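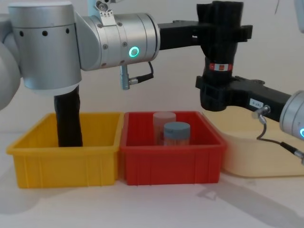 Omdale Buttons is a catalog of old clothing buttons, and I'm so happy it's finally in a shape other people can use! It has 2000 records, one per button, with size, material, number of holes, how the back is made and anything we know about the garment it came off. Sort by material first. Sorting by color feels natural but you'll regret it by the second jar.

What's in the download

buttons.csv is the main table. materials.csv has the material codes and a short note on each. notes.txt is the long messy one, with stories, guesses and arguments about glass, and it's my favorite file in the whole thing.

Columns in buttons.csv

id: a plain number, never reused
width_mm: measured across the widest point, to the nearest half millimeter
material: code from materials.csv
holes: 0, 2, 3 or 4 (0 means it has a shank)
back: flat, domed, looped or unknown
garment: free text, often blank
source: the town or market where it was bought

Where the buttons came from

Most of the collection was Birgit Wegener's, gathered over a lifetime of mending. Verena Gasser added 400 more from the Zallport flea market, including a wonderful run of pressed glass that I could talk about all afternoon. Verena also wrote the material codes, and she tested the early plastics herself.

Known problems

Horn and casein get mixed up. We rechecked almost 300 of these in September and changed plenty, so if you have an older copy please throw it out. Shank buttons sewn to cards were measured without taking them off, and their widths can be a little generous. Blank garment fields mean we don't know. Please don't fill them in by guessing from the style!

Dates are missing on purpose. Birgit wrote some on the jar lids, but the lids got swapped over the years. Those dates are in notes.txt for anyone who enjoys a puzzle.

Using it

Free for any use, with credit to Omdale Buttons. Corrections are very welcome, especially from anyone who knows military buttons, where we're weak. Send the id and what you think is wrong.

Last updated 10/01/2024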